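Tawfik's silent partner suing over the Mumano Room – anyone buying this?

Forum: Nightlife Business and Legal Gossip
Page 1 of 1

barback_emeritus
Posted March 6, 2018

So the complaint got passed around this morning and I finally read the whole thing over lunch. Short version for people who don't follow this stuff: Spyros Kneževič, who made his money in parking lots, put cash into the Mumano Room at the Trornatberg hotel. The club is run by Tawfik Hospitality. The club closed in July. He now says Tawfik cooked the books so the place would look like a loser and he could be bought out for nothing.

He wants his original stake back plus his share of what he calls "hidden profits." There are 96 numbered paragraphs and I'd say most of them are the same paragraph. Tawfik put out a two-line statement saying the suit has no merit and they look forward to their day in court, which everybody says.

What I can't get past is that he signed off on the yearly statements. It's right there in his own complaint. He says he signed because he trusted them. You're a grown man with lawyers on payroll, and you trusted a nightclub?

velvetropeveteran
Replied

I worked the door there the first winter. I don't know about hidden profits but that place was PACKED. Line down the side of the casino wing, people slipping us money to get in. If it never made a dime then somebody should explain where it went, that's all I'm saying. I'm not on Spyros's side particularly, he came in twice and didn't tip either time.

lowball_larry
Replied

A line at the door means nothing. Half the clubs I've dealt with hold the line on purpose so it looks busy from the street. What did the bar ring? What did they comp? You could have a full room every night and lose your shirt if the DJ costs more than the drinks bring in.

Also the rent. Clubs inside hotels pay rent and then a cut on top of the rent. Did the complaint say what Trornatberg was taking?

barback_emeritus
Replied

It does, sort of. Paragraph 41 says the hotel's cut went up after the first year and that he was never told. Then in a footnote it says the notice was mailed to his office. So he was told. He just didn't open it.

No actual percentage given. They say it's in Exhibit C and Exhibit C is sealed. Convenient for everyone.

deposition_dad
Replied

Lawyer here, not your lawyer, not in that state either. A few things.

Signing yearly statements doesn't kill a fraud claim. If the numbers were false when he signed, his signature only shows he relied on them, and he has to show that anyway. What hurts him is the clock. If he got something in the mail that would have made a reasonable person ask questions, the other side will say the time to sue started running on the day it landed, opened or not.

And a lot of these partnership agreements say disputes go to arbitration. If there's a clause like that, this whole complaint is a press release with a filing fee.

velvetropeveteran
Replied

> "a press release with a filing fee"

Well it worked, we're all reading it

ms_coatcheck
Replied

I think you're all being hard on him. My sister put money into a restaurant with people she'd known for years and they did exactly this. Every month there was a new "management fee" to some company she'd never heard of, and when she asked, it belonged to the manager's brother-in-law. You don't catch it, because every bill looks normal by itself.

The complaint names an outfit called Skillel that billed the club for "guest flow consulting." What is guest flow consulting? That's the bouncer. They had a bouncer already.

velvetropeveteran
Replied

I was the guest flow. Never met anyone from Skillel.

lowball_larry
Replied

OK, the Skillel thing is the one part that smells to me. But let's be careful. A consulting bill from a company with a dumb name isn't proof of anything. Skillel might be two people with a laptop who really did tell them where to put the stanchions. I've paid for worse.

Who owns it? If the answer is "somebody at Tawfik" then fine, I'll come around. The complaint says "on information and belief" it's connected. In English that means his lawyer has a hunch.

deposition_dad
Replied

It can mean more than a hunch. It can also mean less. You plead it that way when the papers you need are in the other guy's filing cabinet.

barback_emeritus
Replied

Went back and looked. Skillel is in paragraphs 52 through 60. Total billed is listed at $87,000 over the life of the club. That's real money to me but it isn't the hole he's describing. Even if every cent of it was fake, he'd still have to find the rest somewhere, and the complaint gets very foggy right at that point. "Various other schemes and devices." Such as?

ms_coatcheck
Replied

Such as the ones you find in discovery! Why would he know them all already? The complaint is the START.

lowball_larry
Replied

Because you're supposed to have something before you call a man a thief in public, that's why.

ms_coatcheck
Replied

They had 4 managers in a little over a year, Larry. Either they were hiding something or they had no idea how to run a club. Neither one is great for the guy who paid for the furniture.

lowball_larry
Replied

Four managers is normal. I'm serious. I once saw one quit during the soft opening.

Bad management isn't fraud. If I hire a bad cook, I lose money, and I don't get to sue him for the steaks. Kneževič is trying to turn "this club was run badly" into "this club was run badly to hurt me, personally," and I just don't see the second half anywhere in those 96 paragraphs.

tablesidetony
Replied

Has anybody asked why the hotel isn't being sued? If Trornatberg took a bigger cut and then took the space back, they came out best of all. And they're the ones with the deep pockets. Leaving them out makes no sense unless there's some side deal.

deposition_dad
Replied

Or his contract is only with Tawfik. Or he wants to keep staying there for free. I wouldn't read a side deal into it. People get left out of first complaints all the time and get added in the second one.

velvetropeveteran
Replied

He did have a suite comped, or that's what the bell guys said. No clue if he still does. I'd guess not lol

tablesidetony
Replied

I still say side deal.

barback_emeritus
Replied

Small update. Minttu Mustonen, the club's last general manager, gave a comment to the local weekly. She says the books were kept by the parent company and she never saw a full set. She also says she'd be "happy to answer questions under oath."

Make of that what you will. My first reaction was that somebody who leaves on good terms doesn't say that. My second was that she was in charge at the end and has every reason to point at head office before head office points at her.

ms_coatcheck
Replied

She ran the place and wasn't allowed to see the books. And you guys still think this is just bad luck with steaks.

lowball_larry
Replied

She SAYS she wasn't allowed to. Actually she doesn't even say that, she says she didn't see them. Did she ask? I managed a lounge for 5 years and got a full sheet every month because I wouldn't leave the office until I had it.

ms_coatcheck
Replied

Good for you. Different company.

deposition_dad
Replied

Both of you may be right, annoyingly. "Never saw" and "was kept from seeing" are different answers and some associate is going to spend an entire morning getting her to pick one.

My guess, for what it's worth: Tawfik moves to send it to arbitration, the judge takes forever, they settle, and the settlement is sealed. Nobody admits anything and we never find out who Skillel was.

tablesidetony
Replied

That's depressing

barback_emeritus
Replied

I'd put money on it though. Just not in a nightclub.

Seriously, I'm going to keep an eye on the docket and post whatever Tawfik files back. Their answer should be due in a few weeks unless they get more time, and they'll ask for more time. What I want to see is whether they deny the Skillel paragraphs flat out or do the thing where they "lack sufficient knowledge" of their own vendor. If it's the second one, I'll owe ms_coatcheck an apology – a small one. I still think he should have opened his mail. 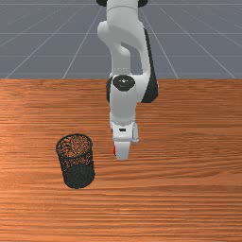
And if somebody has a copy of the partnership agreement that isn't sealed, send me a message. I'd like to see the arbitration clause for myself before we go another round on it.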